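Ticket 1159: right hand closes too early during teleoperation (simulated kitchen)
Product: Wellix teleop client, Gilani two-arm setup
Site: Clillcombe
Opened: 2018-06-11
Status: waiting for reporter

Problem
We are recording demonstrations for the task "tomato from board to plate". The operator wears the gloves and controls both arms. When the right hand comes near the tomato, the thumb closes before the operator bends his own thumb. The left hand does not have this problem. I saw it in 11 recordings, always with the right hand.

What I tried
1. Started the client again. No change.
2. Changed the gloves for the second pair. No change, so I think the gloves are not guilty.
3. Calibrated with open palm, then with fist. The thumb was good for two recordings, then the same error came back.
4. Set the thumb threshold from 700 to 900. Now the thumb waits, but it closes too slowly and the operator must hold the pose for a long time. This is tiring.
5. Stopped the replay at the approach, with the right hand still open beside the tomato and the left hand over the bare counter. I compared the glove values at this moment with the joint targets. The glove says "open", but the target for the thumb is already moving.

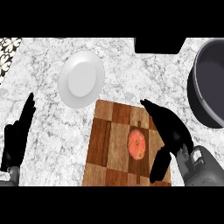
Reply from Tumley support
Thank you for the clear steps. Please turn off "grasp assist" for the right hand only, in the hand profile, and put the threshold back to 700. Then record one demonstration and attach the log with joint targets.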